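The Patient Business of Teaching a Robot to Tidy Up

If you've ever shown a small child how to put things away, you'll know most of what goes on at Tevwood. You do it slowly, you do it again, and then you move everything a little and do it once more, until your own hand starts to feel like a stranger's.
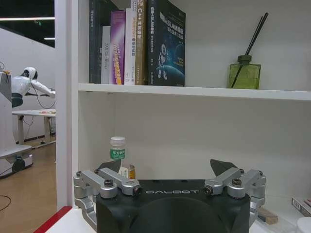
The people at the Tevwood workshop call each of these rounds an example, and they had saved 419 of them by the Saturday I came by with a box of pastries. A person steers the arm through one small chore from start to finish, and the learning system gets the pictures from the wrist along with every move of the fingers. Liltness, the program that stores it all, asks for a plain sentence with each one -- "pick up the bottle" will do nicely.
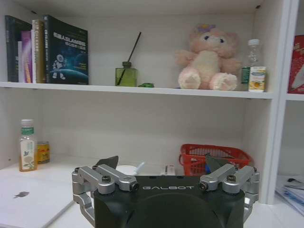

Clutter is welcome, I was glad to hear, as my own shelves at home would qualify at once. An earlier set, 301 examples gathered on a bare table, taught the arm beautifully until somebody left a book out. So now they shuffle things after every 5 tries, and I found myself getting quite fussy over where a teddy bear ought to sit!

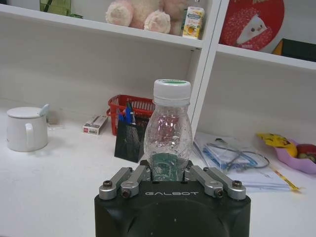
My own turn at the controls gave the project 3 examples, two of them good enough to keep. The third was a bit of a wobble, but they saved that one too, in a separate folder, and sent me off for coffee while the next shelf was being rearranged.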